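Morcombe Borough Council
Electoral Services

Poll Clerks and Count Assistants: Local Elections

Morcombe Borough Council is seeking applications from people who wish to work at the forthcoming local elections. Posts are available at polling stations throughout the borough and at the count, which will be held at Brollville Leisure Centre on the night of the poll. Applications are welcome from those who have worked at previous elections and from those who have not.

All appointments are temporary and are made by the Returning Officer for a single election. They do not form part of any other contract of employment with the council.

Poll Clerk

Poll clerks work under the direction of a presiding officer. Their duties are to check the names of voters against the register, to issue ballot papers, to answer routine questions about how to vote, and to help set up and clear the polling station. Poll clerks must be at their station by 6.15 am and must remain there until the close of poll at 10 pm. Staff may not leave the premises at any time during the hours of polling and should bring enough food and drink for the day. Kitchen facilities differ from one station to another and cannot be guaranteed.

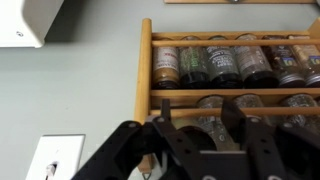
The fee for a poll clerk is £242, which includes payment for attending training. Travel between home and the polling station is not paid separately. Where possible, staff will be placed at a station within reasonable distance of their home address, but no particular station can be promised.

Count Assistant

Count assistants verify and count ballot papers at tables of up to eight people, under the direction of a count supervisor. The work is repetitive and must be carried out accurately in full view of candidates and their agents. Count assistants should report to the east entrance of Brollville Leisure Centre at 9.30 pm and should expect to remain until the final ward has been declared. The fee for this post is £100. Applicants may apply for both posts, but will not be appointed to both for the same election.

Who may apply

Applicants must be aged 18 or over on the day of the poll and must be entitled to work in the United Kingdom. Original documents will be inspected before any appointment is confirmed.

Election staff must be, and must be seen to be, politically impartial. Applications cannot be accepted from any person who is a candidate at the election, or who has been employed by or on behalf of a candidate or political party in connection with it. This includes unpaid canvassing and the delivery of leaflets. Applicants who are closely related to a candidate must declare this on the form. Any change in circumstances after appointment must be reported to Electoral Services without delay.

All staff are required to sign a statement on the secrecy of the ballot. Staff must not wear or display anything that could be taken as support for a candidate or party, and must not comment on the election on social media while they hold an appointment.

Training

Attendance at one training session is compulsory, including for those who worked at the elections in April. Sessions last two hours and take place in the Farahani Room at the Town Hall, with daytime and evening places available. Anyone who does not attend will be withdrawn from duty and no fee will be paid.

How to apply

Application forms can be collected from the Town Hall reception or requested from Electoral Services by telephone or post. Completed forms must be received by midnight on Sunday, July 28, 2019. Forms left in the Town Hall letter box before that time will be accepted.

Applicants who need an adjustment in order to apply, attend training or carry out their duties should state this in section four of the form.

Applicants who have not received a written offer within four weeks of the closing date may be placed on the reserve list, from which staff can be called at short notice, including on the day before the poll.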